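Home Help Guides Forum My Tickets Contact

Reading time: 2 min

Filed under: Card printing > Finish & coating

Ticket 3863 — silvery cards, text looks fine but the finish worries me

Opened by Lempi Saarela, 29 Apr 2023

Hi again! I'm the one doing the fan club cards on the Grullano printer, the batch of 310 for our May meetup. I've been through the coating guide twice now and I'm still stuck, so I'm writing everything down in case it helps.

The stock is the pale Wamudura one with the slight texture. I love how it looks, but the first 80 went through and a lot of them came out with the small black text a bit thin. The big heading is always good. It's the little columns along the edge that worry me, and the photo at the bottom goes soft if I push the heat up to fix the text. So I fix one and lose the other, back and forth, all evening.

Stuff I tried before bothering you:

Cleaned the rollers with the Erkport wipes. Small improvement, maybe.

Turned the black panel up 2 steps. Text got better, faces in the photo got muddy.

Let the cards sit overnight in the room so they weren't cold from the garage. No difference that I could tell. 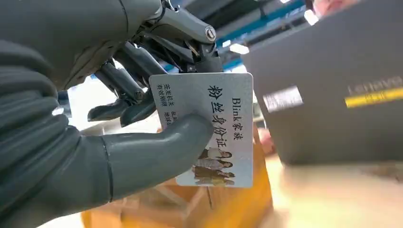
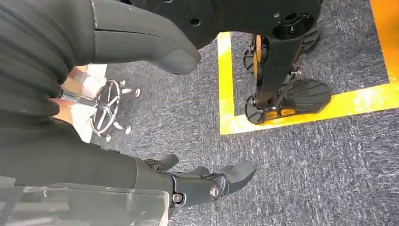
First one: the Blink 家族 card with the 粉丝身份证 heading. Second: the gray carpet and the chair base.

 Could carpet fluff do this? I found a bit of lint in the feed tray yesterday and now I'm suspicious of everything.

Reply from Shahzad Qureshi, Ghauri support

Hi Lempi, lint can leave little specks but it won't thin out a whole column. Please leave the black where it was originally and drop the feed speed one notch. Then run five cards and let me know. Also keep any that touched the floor out of the tray until you've wiped them.

Lempi Saarela

Okay, did the five! Small text is darker on four of them and the photo hasn't gone muddy — so happy. The fifth has a faint line near the rounded corner. Is that the roller again, or a new thing? I'm holding off on the rest until I hear from you.

Status: waiting on support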